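Kategorie: Datensätze / Demonstrationen / Handgreifer

# Flilleck-Demonstrationen, Teil Büro

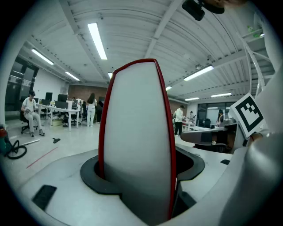
Der Datensatz enthält 200 Demonstrationen, die mit einem Handgreifer aufgenommen wurden. Die Person führt den Greifer selbst durch die Aufgabe, und die Kamera am Greifer nimmt mit. Ein Roboterarm war bei der Aufnahme nicht beteiligt. Wer Daten aus Fernsteuerung sucht, findet sie in einem getrennten Repository mit dem Namen Vollen – die beiden Formate sind ähnlich, aber nicht gleich.

Stand dieser Karte: 22. September 2025. Verantwortlich für den Text ist Hiwot Kumsa. Fehler in der Sprache bitte auch melden, Deutsch ist nicht meine erste Sprache.

## Inhalt

Jede Demonstration liegt in einem eigenen Ordner und hat vier Dateien:

- `video.mp4`: Bild der Greiferkamera, Fischaugenobjektiv, nicht entzerrt
- `pose.csv`: Position und Orientierung des Greifers, mit Zeitstempel
- `width.csv`: Öffnung der Finger in Millimetern
- `meta.json`: Aufgabe, Kennung der Person, Version der Kalibrierung

Die Aufgaben sind Greifen, Umsetzen und Übergeben von kleinen Gegenständen. Gearbeitet wurde in einem großen offenen Büro mit laufendem Betrieb. Darum kommen im Hintergrund Schreibtische, Geräte und auch Personen vor, und die Umgebung ändert sich zwischen den Sitzungen. Wir haben nichts weggeräumt, was nicht im Weg stand.

## Aufnahme

Die Demonstrationen haben Mahlet Negash und Gemechu Degefa gemacht, jeder 100. Beide hatten vorher eine Übungszeit, die Aufnahmen davon sind nicht enthalten.

Am Anfang jeder Sitzung werden die Finger einmal ganz geöffnet und einmal ganz geschlossen. Dieses Stück ist im Video geblieben. Man braucht es, um `width.csv` zu prüfen, aber für das Training soll man es abschneiden (Feld `start_frame` in `meta.json`).

Die Öffnung wird über die Marker am Greifer berechnet. Wenn ein Marker für mehr als 5 Bilder nicht erkannt wird, steht in der Spalte `valid` eine 0, und der Wert ist interpoliert. Bitte diese Zeilen nicht einfach löschen, sonst passen die Zeitstempel nicht mehr zum Video.

## Bekannte Probleme

Bei 33 Demonstrationen ist die Belichtung schwierig. Leuchtstoffröhren und Fenster sind gleichzeitig im Bild, und helle Flächen laufen aus. Sie sind mit `glare: true` markiert.

Die Posen aus dem Mai wurden mit der alten Kalibrierung berechnet. Éabha Mac an tSaoi hat sie später neu gerechnet, die alten Werte liegen noch unter `legacy/`. Bitte nicht mischen.

Langsame Drehungen um die Längsachse sind in den Daten selten. Ein Modell, das wir nur mit diesem Teil trainiert haben, war dort unsicher – mit den Daten aus Vollen zusammen wurde es besser, aber gemessen haben wir das noch nicht ordentlich.

## Personen im Bild

Alle Personen, die in diesem Büro arbeiten, wurden vor der Aufnahme gefragt und haben zugestimmt. Gesichter werden in der öffentlichen Version unscharf gemacht. Wer trotzdem eine Stelle findet, wo das nicht funktioniert hat, schreibt bitte an Tsegereda Shiferaw mit Ordnername und Zeit im Video.

## Benutzung

Zum Laden gibt es das Skript `load_flilleck.py`. Es erwartet den Pfad zum Hauptordner und gibt die Demonstrationen in der Reihenfolge der Aufnahme zurück. Mit `--skip-glare` lässt man die markierten Aufnahmen weg. Die Umrechnung in das Format von Flekwood ist in Arbeit, der Zweig heißt `export-flekwood` und läuft im Moment nur unter Linux.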